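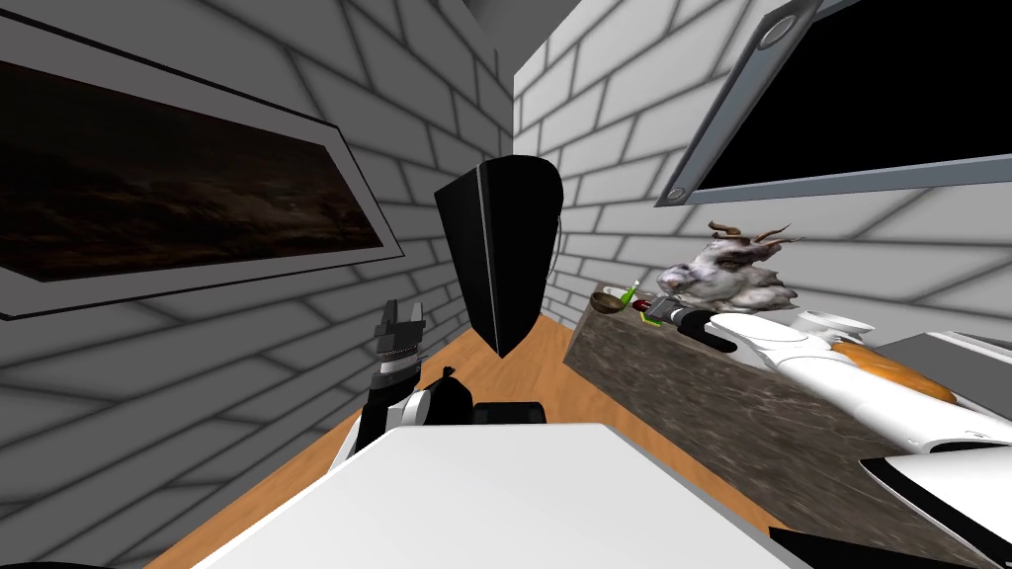 Section 4: Preparing a film for a festival screening

Use this section when you send a feature or short to a venue that runs the Prarow playback system. Allow 20 minutes for the checks, plus the running time of the film.

Before you start

You will need the finished film package, the subtitle files and the Hurkodness drive supplied with your entry pack. Drives from other makers may not mount.

4.1 Copying the film

1. Connect the drive and wait for the green light.
2. Open Prarow and choose New Programme.
3. Enter the title exactly as it appears on your entry form, including accents.
4. Select the film package and press Copy.
5. When the bar reaches 100 per cent, press Verify. Do not unplug the drive during this step.

Note: Error 601 means that the package and the title do not match. Go back to step 3.

4.2 Adding subtitles

1. Open the Languages tab.
2. Add one file for each language. For films with dialogue in more than one language, tick Mixed Dialogue.
3. Play the first reel and check that the opening lines appear on time.
4. If they are early or late, change the Offset value and play the reel again.

Caution: Subtitles burned into the picture cannot be switched off at the venue. Tell the programme office before sending a copy of this kind.

4.3 Setting the sound level

1. Set the fader to 75.
2. Play a scene with quiet speech, then the loudest scene in the film.
3. Write both timecodes on the Chauvin sheet in your pack.

4.4 Sending the drive

Put the drive and the sheet in the padded case and post it to the Govcombe print desk, marked for Gilles Texier. Keep your own copy of the film until the last screening is over.

Replacement drives can be requested from the same desk. Sheets printed before January have no space for timecodes, so write them on the back.

Section last revised March 11, 2026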